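Search tickets

Grenbridge Facilities Help Desk
Ticket 68: Label printer at Merport site prints blank labels
Status: Resolved
Opened: 20 Aug 2021

Reported issue
The Merport receiving room reports that its Tedance label printer feeds stock normally but leaves every label blank. The fault began after a new roll of 100 labels was loaded. Restarting the printer did not clear it.

Step 1. Confirm the roll type
The stock room had issued transfer labels, which require a ribbon. This model prints by direct heat only. The site was instructed to return the roll and to use handwritten signs until a replacement arrived.

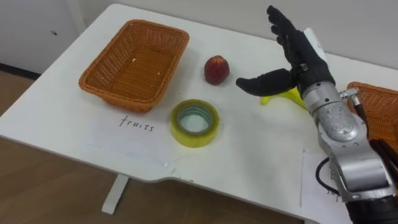

Step 2. Load the replacement roll
Direct thermal stock was sent from Ulloa. The first 18 labels printed faintly along the left side.

Step 3. Adjust darkness
The setting was raised one level and the print head was cleaned with an alcohol wipe. The next 32 labels were legible.

Resolution
Incorrect stock issued. The reorder code for Merport has been corrected. Ticket closed.

2 comments | 0 shares

Contact the Help Desk | Back to top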